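Shoe Shell Sorting at a Shared Workbench
Term project report, Milan Verschueren

2. Method

The project looked at how moulded plastic shells should be laid out before they are checked and packed. Our parts came from a batch of 144 ordered through Fudport. Each one was checked for rough edges, wiped down and put back in its carton. The Vaughan bench was set to a comfortable standing height and the floor around it was kept clear. 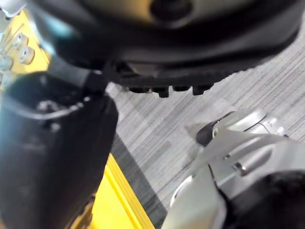

Why not leave the parts in the carton until they are needed?
Parts stacked in a carton catch on each other at the rims, and a scratched rim meant a reject under the Hirnberg checklist.

3. Layout

We tried two layouts. In the first, the shells were stacked at one end. In the second, they were spread out with the toe ends toward the back of the bench. The second took up more room, but it was easier to check the channel inside each shell. Colour also mattered, as black plastic was easy to pick out on a yellow top.

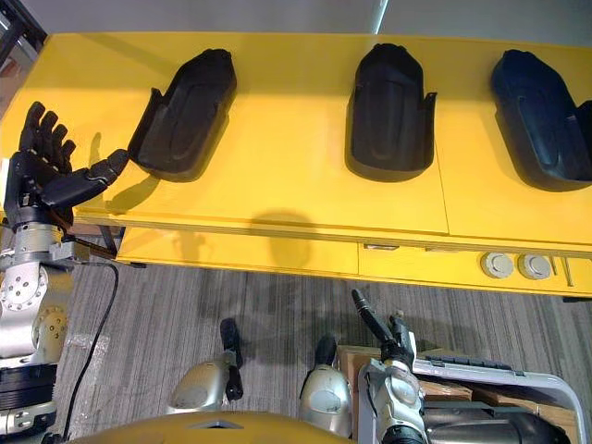 Figure 2. Black shells on the yellow workbench, toe ends toward the back.

4. Results

Checking took about 12 seconds per shell with the spread layout. Stacked parts took longer, mostly from turning them over. The Trultport cartons will be tested in January.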